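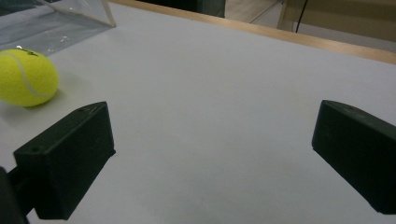 The two fingers of the hand-held gripper, open, with a tennis ball beside the left finger and a clear container behind the ball.

Student Robotics Project Gallery
Gesstead Technical College, Usville Campus
Posted 21/10/2025

The Manipulation Project is a one-semester course open to second-year students in the Department of Applied Engineering. Students work in teams to collect demonstrations by hand, prepare the recordings, and train a robot arm to repeat simple tabletop tasks. The course is taught by Lempi Saarinen, with laboratory instruction by Hertta Hakala.

This page presents work from the current session. Seven teams are enrolled, and each team is asked to submit 100 usable demonstrations before the midterm review. A total of 400 had been accepted when this page was prepared.

About the objects
Teams select their objects from a shared list approved in August. The tennis ball is on the list for every team. Its felt surface is forgiving to grip, but it rolls easily, and students are expected to plan their approach with that in mind.

About the gripper
The hand-held gripper is operated directly by the student. Both fingers are inspected at the start of each laboratory period - scuffed surfaces are acceptable, loose fasteners are not. Teams record the inspection in the Jedberg logbook before any demonstration is taken.

About the review
Each team presents its work in Room 71 of the Arroyo Building. Presentations include one successful attempt and one unsuccessful attempt, with a short written account of the difference. Families and prospective students are welcome to attend.

Requests to visit the laboratory should be directed to the department office. Further pictures will be added to this gallery after the midterm review.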